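Print this article | E-mail this article

4. What people say about wood that isn't

4.1 The vocabulary problem

We went to Skodcombe expecting to study taste. We came home with a study of embarrassment, a more reliable crop. Our 17 households had all agreed to talk about the tables they eat at, work at and pile things on, and every one of them had at least one surface with a picture of wood on it. What they lacked was a word they were willing to use for it in front of company.

"Fake wood" was the most common phrase, usually lowered in volume toward the end. "Wood effect" came up among people who had read the box. One retired couple said "the wood-look one," to tell it apart from "the good one," which lived in another room under a cloth and was used twice a year. We asked to see the good one. It was printed too, on the underside of a veneer argument that had been going on in that marriage since before the kitchen was redone, and we did not press the point.

Earlier writing on imitation materials tends to assume that owners are either fooled or ashamed. Our transcripts support neither. People knew perfectly well what they had bought, could often say what it cost, and went on calling it "the oak" when asking someone to wipe it down. The word oak here works the way "silverware" does in a drawer full of stainless steel. It names a job.

4.2 Color, and the direction of the grain

The pattern most often picked out as "looking like wood" in our sorting task was the Cender finish, an orange-brown print with strong lines. Very little living timber in the county looks like this. When we laid out 10 samples, two of them cut from real boards, both real boards were regularly put in the "doubtful" pile. One participant rejected a piece of solid ash on the grounds that it was "trying too hard." She kept the Cender.

We suspect that orange-brown has become a kind of capital letter for wood. It can be read from across a room, under bad light, by a person carrying groceries. Figure 3 gives a tabletop in this color range, with the grain running horizontally. Our participants did not want knots (knots "looked like a stain"), and they did not want too few lines either, having noticed that a plain brown board is just a brown board.

Direction mattered more than we had planned for. Grain was expected to run along the long side of a table, and where it ran the other way people blamed themselves for having put the thing together wrong. Two households had taken a desk apart to fix this and then found that the desk was like that. Both put it back together and both, by their own account, had a screw left over.

4.3 The repeat

Printed grain repeats. If the sheet is long enough, the same cathedral arch turns up again further down, and once it has been seen it cannot be unseen. We had meant to ask about this directly, but in November the first few interviews went badly: we pointed out the repeat, and the mood in the kitchen changed. One participant told us she had owned that table for 20 years and had been happy. We removed the question.

What remains is indirect evidence. In the McIntyre inventories, which list what stood on each surface at each visit, objects that rarely get moved (fruit bowls, routers, a very large candle) sit on or near a repeated figure more often than we would expect if people put things down at random. We do not claim that anyone is hiding anything. A fruit bowl has to go somewhere. But it went there in the kitchen where we had asked the question, and it had not been there when we arrived.

4.4 Papers as a second surface

The best-defended tables were the ones nobody could see. Paper builds up on a printed top faster than on a solid one, or at least is allowed to stay longer, and several people were frank that they would have cleared a "proper" table by now. The print is felt to be tough, cheap and past caring, and so it gets the mail, the school forms and the instructions for itself.

Figure 3. Tabletop with an orange-brown printed wood pattern.

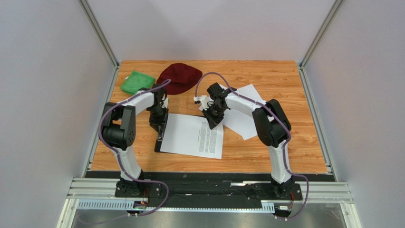 None of this makes the printed table a lesser object. By hours of use it beats the good one easily, and in our diaries it is the surface on which bills get paid and arguments get finished. If the literature wants to go on calling it a substitute, it should at some point say what the other table has been doing all this time – in Skodcombe, mostly holding up a cloth. Section 5 turns to floors, where people are much less polite.

Reader comments (3)

grainwise: I read 4.3 at my kitchen table and now I hate you all. Found the arch in under a minute. It's next to the toaster.

Skodcombe reader: We are the household with the very large candle. It was a gift and it does not fit anywhere else.

plankton_b: Was the sorting task done in daylight? Orange prints go much browner under a warm bulb, and I'd want to know that before believing any of 4.2. Enjoyed the rest.

Contact Turnesora | Copyright Turnesora, posted 29 Dec 2025 | Back to top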